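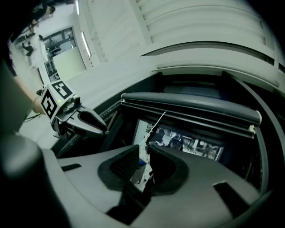
Hikudley outerwear range meeting, November

Chair: Raffaele Orlandini

1. Previous minutes
Accepted with one correction: the Skivard hood has a single rear adjuster, not a pair.

2. Skivard midlayer, fabric
Mill samples received in two weights. The 200 g/m² grid fleece was preferred for the body. The lighter cloth will be used for the side panels and underarms only. Charcoal was off-shade against the lab dip and goes back to the mill.

3. Fit
Sleeve length on the women's medium to increase by 2 cm. Thumb loops stay. The chest pocket moves toward the centre so that it clears a pack strap. R. Orlandini asked that the hem elastic be graded by size; pattern room to revise.

4. Costache shell
Seam tape lifted at the left cuff on the second prototype after almost 9 hours of wear. Supplier to confirm press temperature and dwell time. No change to the face fabric until a reply is in hand.

5. Rasis base layer
Flatlock stitching approved. Care label wording held over. Colours reduced to 4, with moss dropped.

6. Actions
Pattern room: revised Skivard pattern, all sizes.
Sourcing: new charcoal lab dip; Costache tape query.
R. Orlandini: Rasis care label text.

Next meeting Tuesday, same room.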